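Jardins de Trindel : l'ail d'abord, les poules ensuite

30 novembre

Les jardiniers des parcelles de Trindel ont fini de planter leur ail, avec trois semaines de retard sur le calendrier affiché à l'entrée et deux disputes d'avance sur l'an dernier. La première portait sur la profondeur des caïeux. La seconde portait sur les poules, et elle dure encore.

L'association, qui gère 50 parcelles en lisière du bourg, avait commandé cet automne 2 000 caïeux à la maison Zinach, moitié ail blanc, moitié ail rose. La livraison est arrivée début novembre, en filets, sous une pluie que l'on réclamait depuis août et dont tout le monde s'est plaint au bout de vingt minutes. La distribution s'est faite à l'abri du hangar à outils, dans l'ordre d'arrivée, ce qui a permis de constater que les retardataires habituels savent parfaitement se lever tôt quand il y a de l'ail rose.

Le groupement d'achat a payé le tout 819 euros, port compris, et la facture a été épinglée au panneau entre les horaires de la déchetterie et une annonce pour un motoculteur « très peu servi » que l'on y lit depuis quatre ans. Les adhérents qui n'ont pas encore réglé leur part se reconnaîtront. Dans le cas contraire, leurs noms suivront sur la même punaise.

Côté technique, deux écoles se sont affrontées. Les partisans de la butte font valoir que la terre de Trindel est lourde, qu'elle garde l'eau comme une rancune, et que l'ail planté à plat pourrit avant Noël. Les autres répondent que leurs grands-parents plantaient à plat. On leur a demandé si leurs grands-parents récoltaient. La question a été jugée déplacée et figure à ce titre au compte rendu.

Les fèves, elles, n'ont fâché personne. Semées dans la bande du fond, contre le mur, elles pointent déjà, et les limaces sont au courant. Quant aux framboisiers arrivés à racines nues, ils attendent en jauge près du composteur que quelqu'un se souvienne de les avoir commandés. 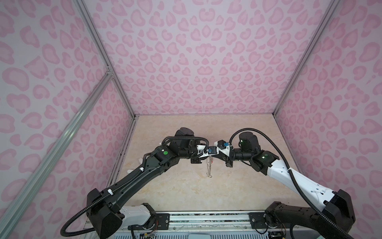

Reste le poulailler. Les statuts l'autorisent depuis le printemps sur la parcelle commune, et le modèle retenu, un Mekis à toit ouvrant, a été monté en une après-midi par quatre personnes dont une avait lu la notice. Il est prévu pour six poules. Elles seront quatre au départ, des pondeuses rousses que l'on dit calmes, c'est du moins le terme employé par l'éleveur au moment d'encaisser l'acompte.

Les opposants, installés pour la plupart dans l'allée voisine, redoutent les fuites. Ils ont calculé qu'une poule décidée retourne un rang d'ail fraîchement planté en moins de temps qu'il n'en faut pour aller chercher la clé du portail. Les promoteurs du projet jugent ce chiffrage alarmiste et ont néanmoins rehaussé la clôture. Ils ont aussi promis du fumier à qui en voudrait, argument qui a retourné trois voix sur-le-champ et en retournera d'autres au moment des courgettes.

Un compromis a fini par être trouvé : les volatiles n'arriveront qu'une fois les jeunes plants protégés, sous des voiles d'hivernage achetés chez Stamatopoulos, la jardinerie de la route du canal. Il en faut quelque 400 mètres. Le magasin en avait la moitié en rayon et attend le reste. Les parcelles situées le long du poulailler seront servies les premières, ce qui explique qu'on y entende soudain dire beaucoup de bien des poules.

D'ici là, le tour de garde pour l'ouverture et la fermeture de la trappe est à remplir au hangar. Les créneaux du soir sont complets. Ceux du matin, à l'aube, en semaine, en plein hiver, offrent encore un large choix.

Pratique : le hangar reste ouvert le matin jusqu'aux premières fortes gelées, après quoi l'eau sera coupée aux bornes. Pensez à vider vos tuyaux. Il reste un filet d'ail blanc non réclamé, à retirer auprès de la permanence, ainsi qu'une botte en caoutchouc, pied gauche, pointure 43.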